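返品された品物はどこへ行くのか

1/11/23

玄関先に置いた箱を配達員が引き取っていく。伝票の控えをもらい、数日後に返金の通知が届く。通信販売で買ったものを返す側から見れば、返品はそこで終わる。サイズの合わなかった靴や、思ったより色の暗かったカーテンが、その後どう扱われているかを知る機会はほとんどない。

衣料と家庭用品を扱う通販会社ブレヴウッド(Brevwood)では、返品を受ける部署を長く「戻り」と呼んできた。部署の正式な名前は何度か変わったが、現場では今も戻りで通じる。出荷の部署と建物は同じでも、入口は別になっている。出ていく荷物と戻ってくる荷物が混ざると、まだ検品していないものが次の客に送られるおそれがあるためだ。

出荷と返品では仕事の性質がかなり違う。出荷する品物は、どこに何があるかがあらかじめわかっている。箱の大きさも、緩衝材の量も、注文の内容から決まる。返品のほうは箱を開けるまで中身が確定しない。伝票にシャツと書いてあっても、別の店で買ったシャツが入っていることがある。片方だけの手袋、保証書だけ、空の箱ということもある。悪意のあるものは少なく、多くは送り主の取り違えだという。

戻ってきた箱は、まず伝票の番号で元の注文と照合される。次に外装を見て、濡れやつぶれがあれば記録を残す。開封して品物を出し、付属品を確かめ、状態を判定する。ブレヴウッドの判定は、そのまま売れるもの、手を入れれば売れるもの、値を下げて売るもの、売らないものに分かれる。手順書には判定の基準が細かく書かれているが、最後は担当者の目と鼻に頼る部分が残る。鼻というのは、香水や煙草、ペット、防虫剤のにおいのことである。写真で基準を示すことができず、人によって感じ方も違うので、迷ったときは別の担当者に確認してもらう決まりになっている。

受け取りから判定までにかかる日数は、通常の時期で約6日。衣料のセールが終わった後の7月には、これより延びる。返金は判定の前に行う会社と、後に行う会社がある。前に行えば客の印象は良くなるが、品物に問題があったときの連絡が面倒になる。後に行えば、まだ返金されないという問い合わせが増える。ブレヴウッドは以前は後者だったが、問い合わせの対応に人手を取られ、一定の金額までは荷物の到着時に返金するよう改めた。

返品の理由として最も多く選ばれるのは「サイズが合わない」である。ただし、この欄の回答はあまりあてにされていない。選択肢の一番上にあるものが選ばれやすいからだ。家庭用品を扱うリスティク(Ristik)が選択肢の並び順を入れ替えたところ、理由の内訳が目に見えて変わった。同社はその後、理由を選ばせるのをやめて自由記述の欄だけを残した。回答する人は減ったものの、書かれた内容は具体的になった。「取っ手が思ったより細い」「写真では白だが、うちの台所では黄色く見える」といった記述は商品ページの担当者に回され、寸法の表記や撮影の照明を見直す材料に使われている。

衣料の場合、サイズの問題には表記の問題が重なる。同じMでも会社によって胸回りが違い、同じ会社でも製造の年によって違う。実寸を載せる店は増えたが、自分の服を測ったことのある客は多くない。そこで、手持ちの服と比べるよう促す案内を付ける店がある。平らに置いて脇から脇までを測る。これだけのことだが、案内の位置を商品説明の下から購入ボタンの近くに移すと、読まれる割合は大きく変わるようだ。

色についても似た事情がある。画面の設定は家ごとに違い、夜に見るか昼に見るかでも印象は変わる。布の見本を先に送る方法は確実だが、見本を作って送る費用がかかるため、カーテンやソファのように値の張る品物に限られる。リスティクはカーテンについて見本を無料で送っている。見本を請求した客は注文までに時間がかかるが、注文した後に返すことは少ない。

では、判定を終えた品物はどうなるか。そのまま売れるものは棚に戻る。手を入れるものは、畳み直し、袋の交換、毛羽取り、ボタンの付け直しなどに回る。一点にかけられる時間は限られていて、品物の値段が安いほど短い。安い靴下の袋を替える手間が靴下の利益を上回れば、袋は替えられない。値を下げる品物は自社のアウトレットに出すか、まとめて業者に売る。

返品を専門に買い取る業者のひとつがトルヴィク(Torvik)である。通販会社から仕分けの済んだ品物を重さや箱の単位で買い、店や別の業者に売る。倉庫には台所用品の箱、寝具の箱、何が入っているか大まかにしかわからない混載の箱が積まれている。混載の箱は安いが、当たり外れがある。買いに来る小売店の中には、外れを見込んだうえで混載だけを買う店もある。開けてみて売れそうなものを店に並べ、残りは部品や布として引き取ってもらう。

トルヴィクで扱いが難しいのは電気製品だという。動作を確かめるには通電しなければならず、付属のコードや説明書が欠けていれば取り寄せが要る。持ち主の情報が残っている機器は、消去してからでないと売れない。手間に見合わないものは材料として処分されることになる。動くかもしれないものを壊すのは惜しいが、確かめていないものを売るわけにもいかない。
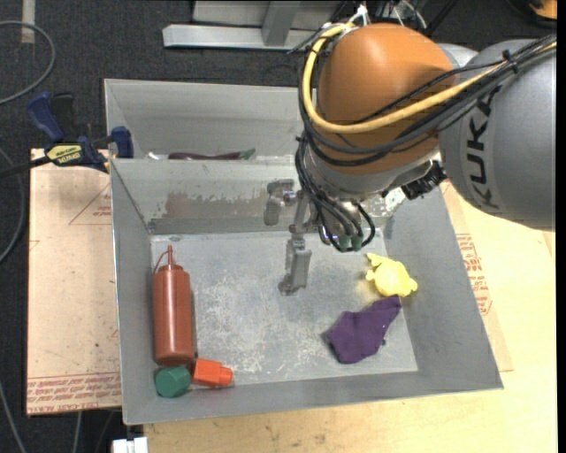
品物を返すとき、届いたときの箱でなければ受け付けてもらえないのか。

箱の指定は店によって異なるが、品物を守れる丈夫な箱であれば別のものでも受け付ける店が多い。靴の箱や化粧箱のように商品の一部とみなされるものは別で、これを外箱の代わりにして伝票を直接貼ると、品物に問題がなくても減額されることがある。規約の「付属品」の項に書かれているので、送る前に見ておくとよい。

返送料を誰が負担するかは、この数年で変わってきた。無料の返品を売り文句にしていた店が、相次いで有料に切り替えている。履物の通販を手がけるサレテル(Saletel)も、そのひとつである。同社では、サイズ違いを2足注文して片方を返す買い方が定着していた。客にとっては合理的で、同社もかつては広告でそれを勧めていた。しかし運賃が上がり、片方が必ず戻ってくる注文は利益が出なくなった。

サレテルは送料を有料にする前に、常連客にアンケートを送った。回答した客のうち83パーセントが、有料になっても買い続けると答えた。導入後に注文は減ったが、返品はそれより大きく減った。一方で、合わない靴を返さずに手元に置く客も増えたとみられる。履かれないまま下駄箱に残る靴は、会社の数字には表れない。同社はこの点を気にしていて、自宅の近くで引き取る窓口を2か所、試験的に設けた。持ち込めば送料はかからず、その場で別のサイズに交換できる。

窓口では担当者が客の前で箱を開ける。靴底を見て、屋外で履いた跡があるかどうかを確かめる。室内で試しただけなら交換に応じ、外で履いていれば説明して持ち帰ってもらう。郵送であれば文面のやり取りに何日もかかるところが、数分で済む。担当者の側でも、客が何に困って返しに来たのかを直接聞ける。甲の高さが合わない、という話が同じ型に続いたことから、商品ページに甲の高さの目安が加えられた。

買う側にできることもいくつかある。試着は床に布を敷いた室内で行い、タグは決めるまで外さない。袋はテープを破らずに開け、緩衝材は返すかどうか決まるまで取っておく。伝票の控えは返金を確認するまで捨てない。付属品は小さなものほどなくなりやすく、替えのボタンや六角レンチは別の袋にまとめておくと戻し忘れが少ない。

ブレヴウッドの戻りの部署では、品物と一緒に入っていた私物を保管する棚がある。眼鏡、鍵、買い物のメモ、片方の耳飾りなどが、注文番号を書いた袋に入れて並べてある。送り主に連絡して返すのも部署の仕事のうちで、返送の費用は会社が持つ。連絡のつかないものは、期限まで棚に置かれる。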